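Lesezeit: 7 Minuten

Automatisierung in der Kleinserie - Handout zu Einheit 4
Angebote für handgeführte Greifer kritisch lesen

Stand: Juli 2018

Vorbemerkung

In der letzten Einheit ging es um fest montierte Greifer und ihre Datenblätter. Heute nehmen wir ein Angebot auseinander, das sich an kleinere Betriebe richtet: das Handgreifer-Set der Firma Sarnik, vertrieben über Barnano. Das Versprechen lautet sinngemäß, man könne einem Roboter eine Tätigkeit »einfach vormachen«. Der Bediener trägt an jeder Hand einen Greifer, führt die Arbeit aus, und aus den Aufzeichnungen soll später ein Ablauf für die Anlage entstehen. Ob das Wort »einfach« gedeckt ist, steht im Prospekt nirgends.

1. Was angeboten wird

Das Grundpaket umfasst 2 Greifer mit Kabelsatz, die Aufzeichnungssoftware (Flanik) und eine Einweisung. Listenpreis 1146 Euro pro Greifer, die Einweisung wird getrennt berechnet. Für die Umsetzung auf einen konkreten Roboterarm verweist Barnano auf den Dienstleister Rudd. Dessen Preise fehlen im Angebot. Wer die Gesamtkosten vergleichen will, kann es mit diesen Unterlagen also nicht.

Bitte beachten Sie den Unterschied zwischen Aufzeichnung und Ablauf. Das Set liefert Aufzeichnungen. Alles Weitere ist eine zweite Leistung, mit eigenem Vertrag und eigenem Risiko.

2. Die Zahlen im Prospekt

Genannt werden 400 Vorführungen, nach denen eine Tätigkeit »beherrscht« werde. Dazu drei Einwände:

a) Beherrscht ist nicht definiert. Eine Fehlerquote fehlt, ebenso die Zahl der Prüfläufe.
b) Es bleibt offen, ob die Vorführungen von einer Person stammen oder von mehreren. Für die Übertragbarkeit ist das entscheidend.
c) Der Aufwand wird verschwiegen. Rechnet man 40 Sekunden je Vorführung, ergeben sich knapp viereinhalb Stunden reine Aufnahmezeit - ohne Pausen, ohne Zurücksetzen der Teile, ohne Ausschuss.

Punkt c) hat Barnano auf Nachfrage mit dem Satz beantwortet, das sei »gut an einem Tag zu schaffen«. Das mag sein. Belegt ist es nicht, und über die Ermüdung der tragenden Hand sagt der Satz auch nichts.

3. Handhabung

Der Prospekt nennt das System »tragbar«. Tragbar heißt hier: mit Kabel. Bei der Beurteilung eines Arbeitsplatzes gehört die Kabelführung deshalb mit auf die Prüfliste, genau wie Reichweite und Öffnungsweite der Backen. Auch die Auswahl der Gegenstände verdient Misstrauen. Eine Dose mit Deckel und seitlichen Verschlüssen ist als Prüfstück brauchbar, weil Greifen, Halten und Entriegeln verschiedene Anforderungen stellen. Wird nur das Anheben gezeigt, ist über die Verschlüsse noch nichts gesagt.
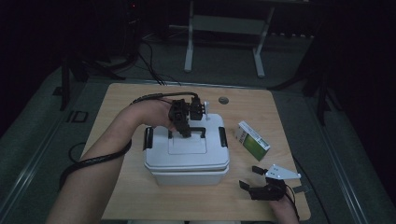
Abb. 1: Arbeit mit zwei Handgreifern an einer weißen Kunststoffbox mit schwarzen Verschlüssen. Am linken Unterarm liegt das Kabel in Windungen.

Für die Diskussion zur Abbildung: Die linken Backen setzen auf dem Deckel nahe dem Griff auf, die rechten stehen offen. Überlegen Sie, welche Größen man messen müsste, um daraus einen brauchbaren Ablauf zu gewinnen. Die Stellung der Backen allein reicht kaum. Über die Aufdruckkraft erfährt man aus einer Aufnahme wie dieser nichts, und zu einer Kraftmessung schweigt das Datenblatt.

4. Vorläufige Bewertung

Für Versuchszwecke ist das Set vertretbar. Als Ersatz für eine Programmierung würde ich es nach Aktenlage nicht beschaffen. Vor einer Bestellung wären schriftlich zu klären: Fehlerquote, Kraftmessung, Exportformat der Aufzeichnungen und der Preis der Umsetzung durch Rudd.

Aufgabe bis zur nächsten Einheit

Formulieren Sie eine Anfrage an den Anbieter, höchstens eine Seite. Jede Frage muss so gestellt sein, dass sie mit einer Zahl oder mit Ja/Nein zu beantworten ist.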